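Spend the Money on the Table
Opinion

Most people who build a robot arm at home spend their money in the wrong order. They buy the best motors they can afford, then a better controller, and then clamp the whole thing to whatever desk is in the spare room. I did the same for two years. I now think the table should come first, and that the shared workshops should say so to new members.

My first arm was a Nandley kit, bought used for $249. It had a reputation for being sloppy. I replaced two of the joints and rewrote the homing routine, and it still missed its marks. The desk was moving. Every time the shoulder joint stopped, the top rocked a little, and by the fifth or sixth move the arm was reaching for a spot that had shifted.

At the Nokcombe workshop, where I rent bench time in the evenings, there are more than 30 members and a long shelf of half-finished arms. Most of them stalled at the same stage. The builder got the gripper to open and close, got the camera running, and then spent months adjusting software to correct for a loose mount. Software can hide some of that. It makes the next problem harder to find.

The other thing I would tell a beginner is to practice the approach before the grab. Keep the fingers closed and bring the tip up near a plain object, stop short, back off, and do it again from another side. It is dull work, and people skip it because a closed gripper doesn't impress visitors. But a builder who can stop short of a box every time has already settled the mount, the camera angle and the calibration. Picking things up is a smaller step after that.

Prinerard sells a heavy steel base that does the job, and so does a slab of countertop bolted to the wall. I don't care which one people use. I care that they do it before ordering motors.

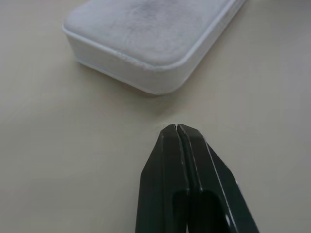 Michalski: I agree on the mount but not on the order. If I had started with a countertop slab I would have lost interest before I ever saw a joint move. Let people buy the cheap arm first and find out it wobbles. Mine sat on a desk for 5 months and I learned plenty from it.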